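27/08/2018, sim bench, two-arm pot and lid set

Picking up from the last entry. The lid task is the one we are short on, so the whole session went to that. Goal for the Plinatlow set is 4,000 kept episodes, split between pot-only moves and lid-on-pot. Pot-only is done. Lid-on-pot stood at 498 kept when I started.

Setup

- Scene file is the Ninh table, two arms, pot and lid. No distractor objects in this batch.
- Pot and lid start positions drawn fresh for every episode. Handle angle on the pot is also random now. It was fixed in the first batch, and the policy trained on that batch only ever went to one side of the pot.
- Arms start from the same home pose with a small random offset on each joint.
- Teleop through the Jaritz handles, one per hand. Left handle drives left arm, right handle drives right arm. On the default view the robot's right arm is on the left of the screen. Takes a few minutes to get used to again after a break. I wasted the first handful of episodes reaching with the wrong hand and threw them out.

Notes from the session

First block was slow. The right gripper kept knocking the pot sideways on the approach. I was coming in too fast over the last bit and the contact solver does not forgive that. Dropped the handle gain to half below a set height over the table and it got much better. Leaving it like that. Anyone who wants the old gain back can set it in the session config, but please write it in the log line so we can tell the batches apart.

Second block went to the lid. Picking it up by the knob is the hard part. The fingers slide off if they close even slightly off center, and then the lid skates away across the table. I kept the episodes where I missed once and then got it on a second try. We agreed these are useful. Episodes with three or more tries I marked as rejects.

One thing to decide: whether the right arm has to hold the pot while the left arm brings the lid. In the early episodes I let go of the pot first and used one arm for the rest. In the later ones I kept hold of it the whole time. Both end with the lid on. Mixed together I think they will confuse the model, or at least make it wait at the point where the two styles part. I have tagged them "held" and "free" in the notes column. Suggest we train on held only and keep free for a comparison.

Recording problems

The logger dropped the left gripper channel twice. Both times it was after I paused for more than a few minutes. Restarting the logger fixes it, restarting the sim does not. The dropped episodes look normal on playback, so the only way to catch them is to check that the channel has values in it. I added that check to the export script, and it now refuses to write the file.

Timestamps on the joint data and the rendered views were one step apart in the Priltex export. Old bug, same as in the spring. The shift is applied on load for now. It should be fixed at the source before we hand the set to anyone else.

Success label: the script calls it a success if the lid center is within tolerance of the pot center and the lid is at rest. It passed one episode where the lid was leaning on the handle. Added a tilt limit. Reran the label over everything kept so far and no others changed. 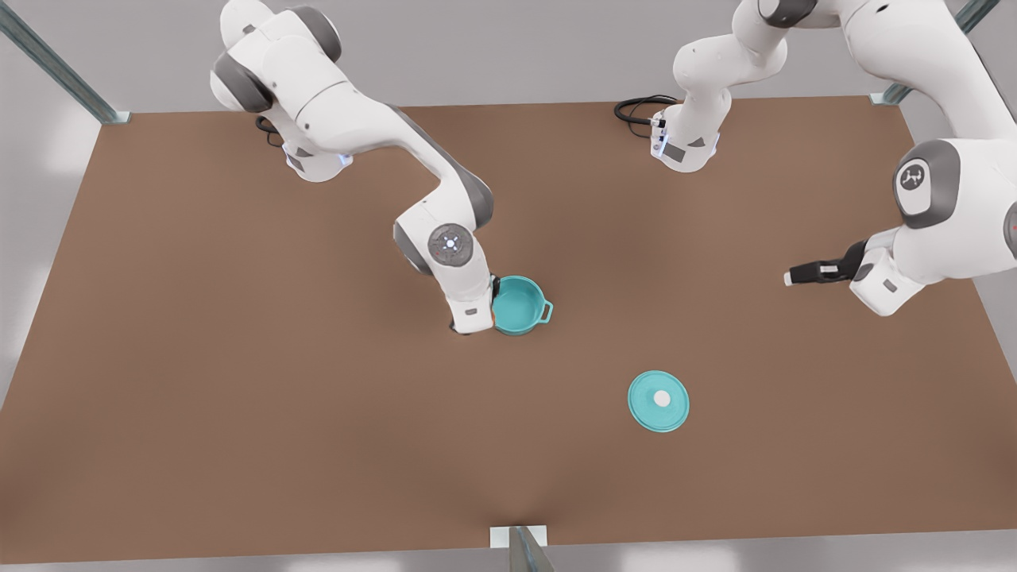 Do rejected episodes get deleted? They stay on disk in the rejects folder with the reason in the file name, and the training loader skips that folder.

Where it stands

Lid-on-pot is at 507 kept. Poor return for a full session, but most of the time went on the gain and the logger, and those are sorted. With the pot-only part we are a bit over 3,000 in total, so the rest has to come from the lid task.

Next

- Run held style only until the comparison is settled.
- Put more of the lid starts near the far edge. Looking at the start position plot, they bunch up toward the middle of the table.
- Try the wider finger pads on the left gripper in the sim model and see if the knob grasp gets easier. If we change them, it is a new batch number.
- Move the finished pot-only files to the shared drive. The local disk is nearly full and the logger gives no warning before it stops.
- Ask about a second set of handles so two of us can collect at the same time.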